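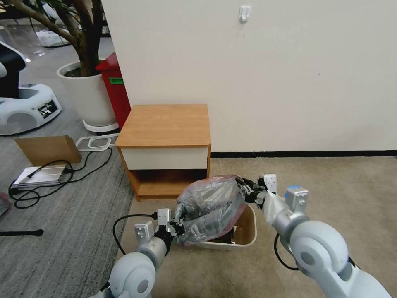
Of all the chores Joelle Azar grew up with, the bedroom wastebasket was the one she never minded. It's a small job, and a kind one - a little bag, a little bin, two minutes before supper.

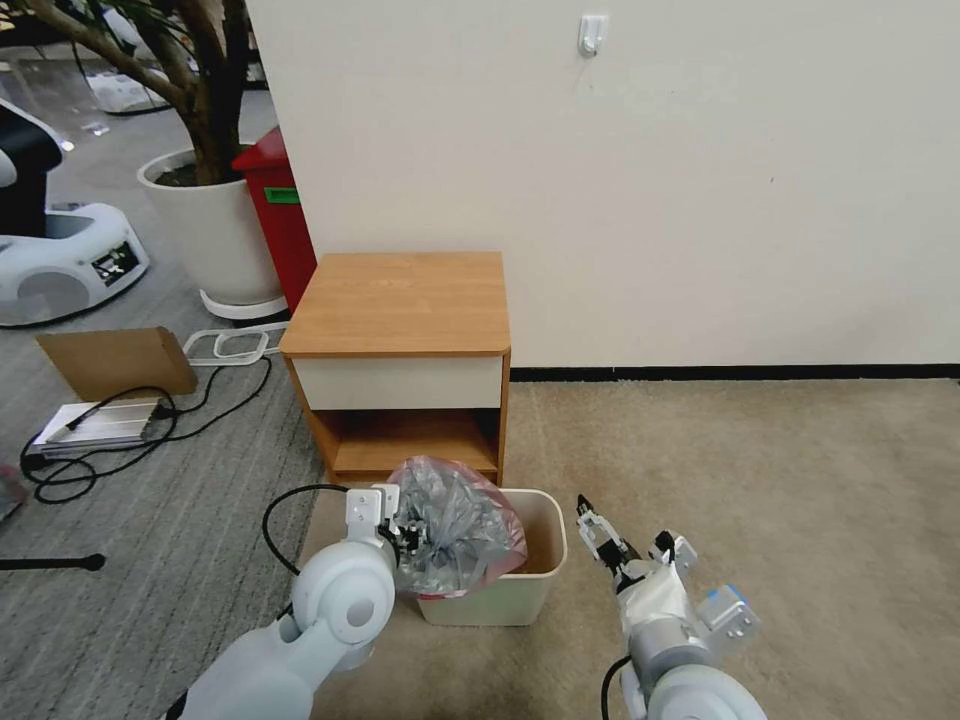

The knot

Gather the top loosely, she says, and leave yourself plenty of plastic to twist.

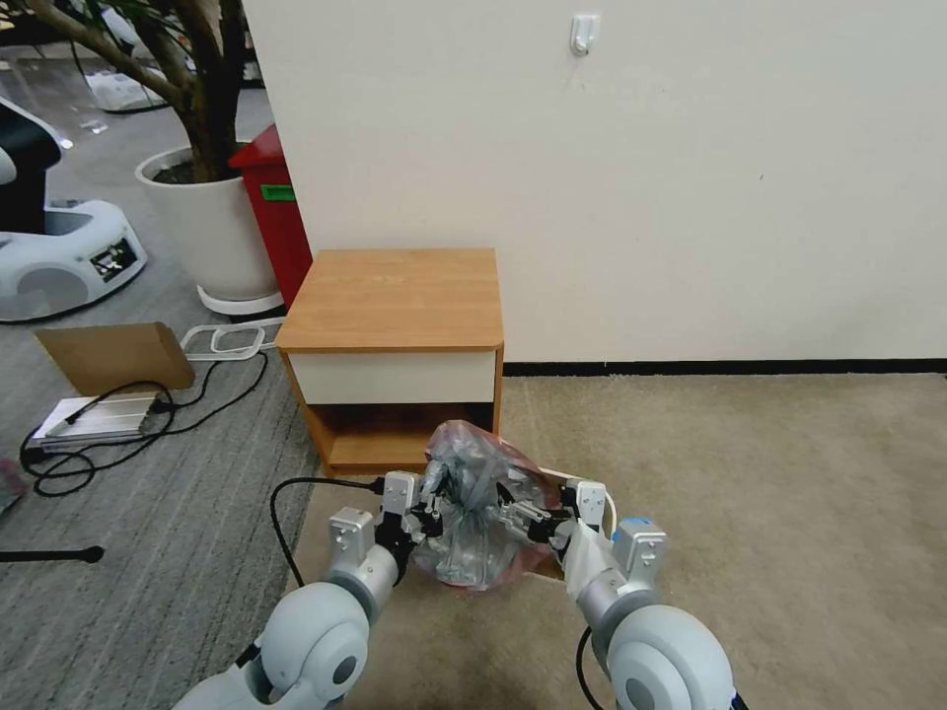 Knotted at the top, in front of the nightstand.

Her friend Elias Kassab tucks spare liners in the drawer of his own nightstand, and I've happily borrowed the habit! 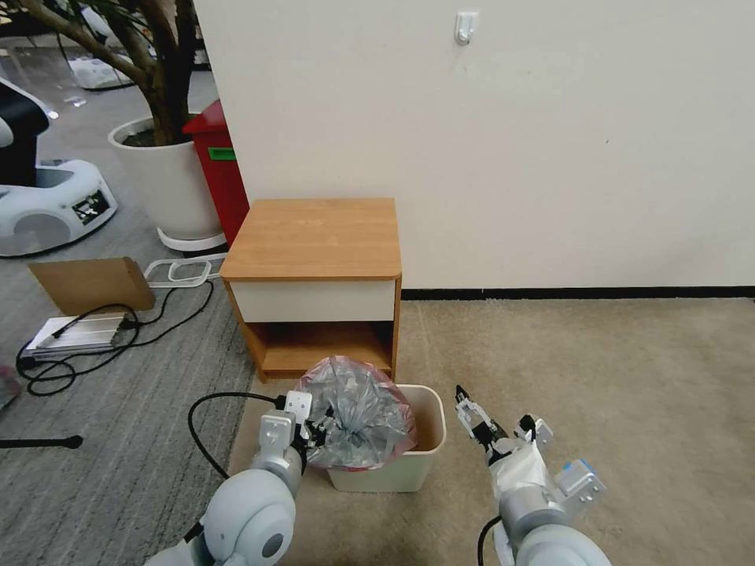

HADDADIN, January - My own little bin now gets a fresh bag every Sunday.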